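How Does a Movie Make Money?

When you buy a ticket to see a movie, where does your money go? It does not all go to the people who made the movie. It gets split up, a bit like a pizza with a lot of people at the table.

Let's use a movie called Kombo. It is a cartoon made by a studio called Vaven.

Before the movie

A movie costs money long before anyone can watch it. Vaven had to pay writers, artists, voice actors, musicians and people who work on computers. In all, 136 people worked on Kombo. The money set aside for a movie is called its budget. The budget for Kombo was 80 million dollars.

The budget does not usually include ads. Posters, trailers and TV spots are paid for separately, and they can cost almost as much as the movie.

At the theater

Kombo opened in January at 391 theaters. Each theater sold tickets, and all the ticket money added together is called the box office. Adults often say a movie "made" that much, but the word is a little confusing. The theater keeps part of every ticket. It has to pay for its building, its screens and its workers.

The rest goes to the distributor. A distributor is a company that gets movies into theaters. For Kombo, that was Zanmont. Zanmont takes its own fee and pays itself back for the ads. Then it sends what is left to Vaven.

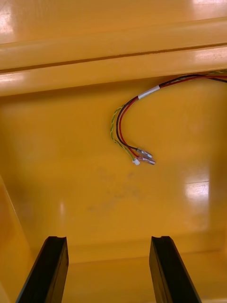
A reader in second grade wrote in to ask whether the theater gets to keep the popcorn money too, and whether that is why popcorn costs so much. Yes, in most places the theater keeps all of it. Snacks are a big part of how theaters pay their bills, and the price is set with that in mind.

After the theater

A movie can keep earning after it leaves theaters. A streaming service called Favus paid to show Kombo at home for 2 years. TV channels and airlines may pay to show a movie as well. If there are toys or lunch boxes with the characters on them, the toy company pays for permission to use the pictures. That permission is called a license.

Who gets a share?

Most people who work on a movie are paid once for their work. A few have a deal that gives them a part of the profit. Profit is the money left after all the costs are paid. If there is no profit, a share of it is worth nothing, even when lots of people bought tickets.

Words to know

Budget: the money planned for making a movie
Box office: all the money from selling tickets
Distributor: a company that gets movies into theaters
License: permission you pay for
Profit: what is left after the costs are paid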